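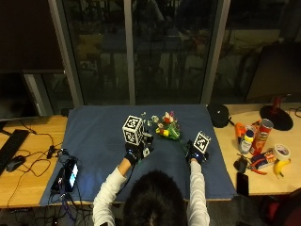 My aunt Riet Schouten kept a cut-flower stall for most of her working life, and she couldn't stand artificial flowers. She said they gathered dust and fooled no one. I agreed with her until I moved to this flat, which faces north and gets very little light before March.

In February I gave up on the windowsill. The last cyclamen had gone soft at the base and I'd spent more on compost than on plants. I bought 2 stems of fabric eucalyptus from Vemora, the shop by the bus station, and put them in the brown jug in the hall. They look fine. From the front door they look better than fine.

Some things I've learned since then. Bend the stems, as they come out of the packet dead straight. Mix the heights. Don't put them in a clear vase, where the wire ends show. A hairdryer on the cool setting gets most of the dust off, and a dry paintbrush does the rest.

Roses are harder. The ones I tried had a shine on the petals and went to the charity shop within the week. Tulips are easier to get right - they look a bit waxy in real life too.

I still buy daffodils when they're cheap. Riet is coming to stay at Easter and I haven't decided whether to move the jug.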